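Cinham Chronicle reading group – questions we keep getting

What is the Chronicle?
A monk's history of the dukes of Ornen, 77 chapters. Sieges, bad marriages, a lot of grumbling about taxes.

Do I need Latin?
No. We use the Nwankwo translation. Bring any copy, page numbers differ so go by chapter.
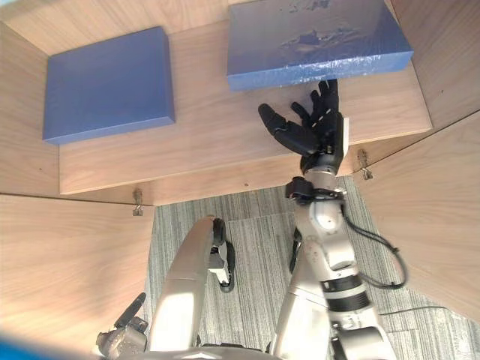 Chapters 39 to 48 are the siege of Pidorano, and thats where we start in March. New people can join there, no need to catch up first.

Did the duke really have 3000 knights?
Doubtful. The monk liked big numbers – a later copy gives a much smaller army. We'll argue about it.

Who wrote it?
Not known. Somebody at Ornen abbey, probaly two people, the style changes after the old duke dies.

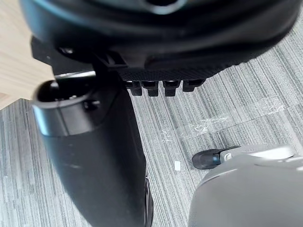
Black teeth in a row, close up.

Can I just listen?
Yes. Plenty do.

Last updated 18/10/2019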